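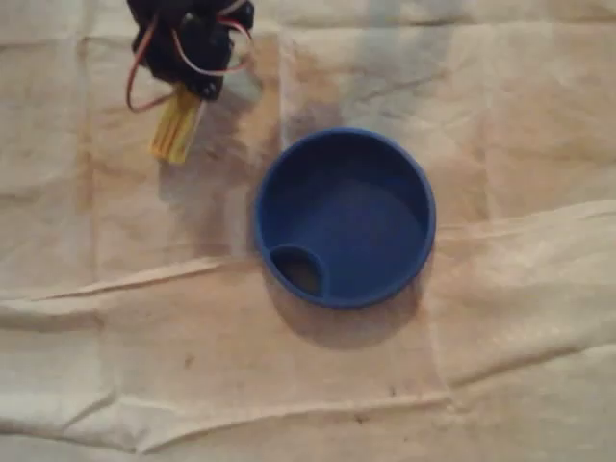

What do we put under the cups so the bench stays clean and the color still reads true?
Plain undyed cloth, washed twice, laid double and left unironed.

3 min read

2025-01-18, bench notes, cloths and cups

Went through the cloth drawer this morning before starting on anything else. We have 22 pieces of the undyed cotton left from the roll that came in November. Four of those are too short to cover the bench in one go and will have to be overlapped. The rest are fine. I stacked them by length, longest at the bottom, and put the offcuts in the tin by the sink.

The old sheets are still usable as a bottom layer. They have tan and gray marks that didn't come out in the wash. I tried soaking one overnight in the Otirix powder and it made no difference that I could see, so I'm not going to use up the box on them. Marked side down if it bothers you.

On ironing. Njoroge Mwaipopo asked last week if we should go back to pressing the top sheet. I pressed one to compare. It looked neat for the first ten minutes and then the cups started to slide when anybody leaned on the bench. The creased sheet holds them better. A fold under the rim will tip a cup, though, so push the big ridges out toward the sides with the flat of your hand before setting anything down. Small wrinkles can stay.

Cups. The blue ones with the little pocket on the inside wall are the ones to keep out. Wide mouth, short, hard to knock over. The pocket is a nuisance to clean. A sponge won't get into it and the bottle brush is too big. What worked was an old toothbrush, then a rinse under the tap and upside down on the rack. Check the pocket before you put the cup away, it's the place where stuff gets left behind. I found dried glue in two of them.

The Brustgate catalog has a similar cup without the pocket, item 1219 on the sheet by the phone. I haven't ordered any. I'd like to see one first. The one sample we had was thinner at the rim and I don't want a whole box of those.

Light. With the lamp on the left the shadow falls to the right of the cup and you can still see down to the floor of it. With the overhead on as well, the blue goes flat and the cloth looks nearly white. Leave the overhead off when matching colors. I moved the lamp clamp one hole back to make room for the Swai tray and tightened it. It was loose again by noon, so the clamp wants a new washer.

Washing. Cloths go in at the warm setting, no softener. Softener makes the cotton slick and we're back to sliding cups. Hang them over the rail, don't fold them damp. The bundle I folded damp before the break came out smelling of mildew and is now labeled Badness on the shelf. Please don't use it for anything except the floor.

To do:
Washer for the lamp clamp.
Hem the short pieces or cut them up for rags, decide which.
Toothbrush needs a hook near the sink.
Drawer label says 66 in the old handwriting, from two rolls ago. Replace it.
Ask Njoroge if he still wants the pressed sheet or if it can go back in the pile.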